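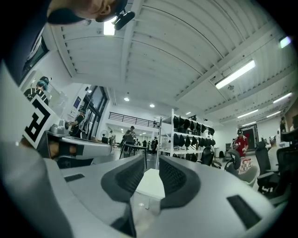 Roston open-room furniture set

Roston is a set of tables and chairs for large shared rooms, workshops and studios with a hard floor. Pieces are sold one at a time or as a full room. Most orders ship from the Xolalpa warehouse on Tuesday.

Work table. White rectangular top on four thin white legs, with a round grommet hole near one corner for cables. Height 75 cm. The legs unscrew for moving, and the hex key is in the bag taped under the top.

Office chair. Black mesh, tall backrest with headrest, five-spoke base on wheels. Standard casters are for hard floors - ask for the carpet set if you need it. 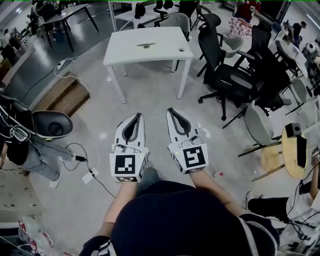
2 min read

Shell chair. Light gray seat, black metal legs. No assembly. Sold in boxes of 4.

Round table. Light wood top on thin legs, a good match for two or three shell chairs. Wipe with a damp cloth and keep bleach off it.

High-top table. Black, thin legs, for standing use. It takes up little floor and can go against a wall or near a walkway. 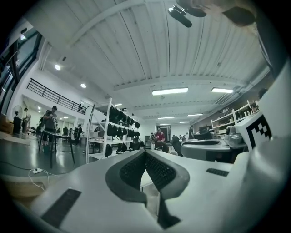
High-top table and pedestal fan, mezzanine side

The fan is not part of the set.

Spare casters, leg screws and grommet caps are stocked under the Grutel parts line. Orders of more than 17 pieces are quoted by hand. Send a floor plan with door widths to Karla Villalobos in sales. For missing hardware or a damaged top, write to Leobardo Meléndez and include the order number.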